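Waffle weave tablecloths: worth it or crumb trap?
Forum > Table & Linens

khrystyna_f
Joined August 2020 | Posts: 168

So I finally gave up on my vinyl cloth and put a waffle weave one on the dining table, beige and white, small squares. I love how it looks and I love that it doesn't slide. My husband says it's a crumb farm. We use the table for everything (lunch, homework, my lists, drinks that never make it back to the fridge), so it gets a real workout.

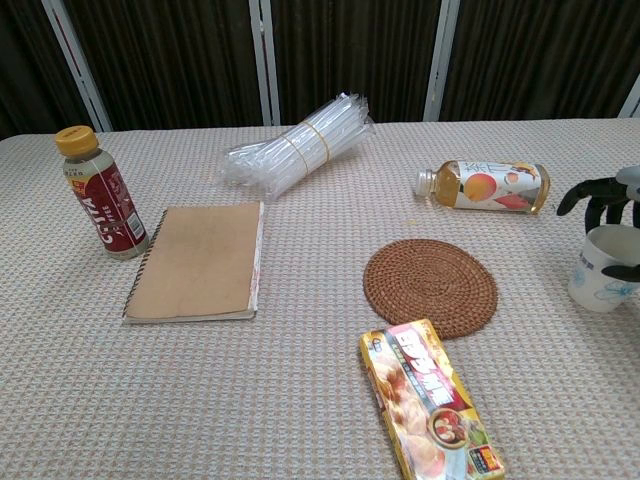

My question is mostly about washing. Do you go warm and tumble dry, or does it shrink up like a towel? I've got 20 dollars riding on this with my husband, so be nice.

petroyats
Posts: 1200

It'll shrink. Mine from Mimel lost a good two inches on the first wash and the corners have looked silly ever since. Cold water, line dry, shake it off the balcony first.

miroslava_d
Posts: 328

Disagree with Petro, sorry! I wash mine warm every week and tumble it on low, no trouble at all. Maybe yours wasn't prewashed? Crumbs are a pain though, he's right about that part. I run the brush end of the vacuum over it.

And I see you have a rattan coaster out, I'd get a few more. Cold bottles leave rings on mine and the texture makes them hard to blot.

petroyats

Prewashed, it said so on the tag. Low heat is still heat.

cleiton.a

Also, spiral notebooks! The wire end snags the loops. I pulled a thread clear across mine doing the bills and now I keep a placemat under anything with a coil.

khrystyna_f

Oh no, I never thought about the notebook. Moving it to the sideboard tonight. Going with cold and line dry for the first wash, will measure before and after and report back.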